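Skerkari Supper Club: Questions We Get

Do I have to bring a dish?
Yes, one. Chips count, though people will remember.

How many seats are there?
60, and they go fast. December is already full - sorry.

Can I bring my kids?
Kids under five eat free and mostly eat bread.
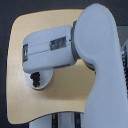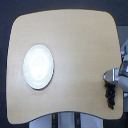

Marta Sydorenko writes that the bread answer is unfair, as her son once ate a pickle, and she'd like the age limit raised while we're at it.

Noted. The limit stays.

What if I cancel?
Tell us four days ahead and you get your money back. After that, we keep it and eat your share.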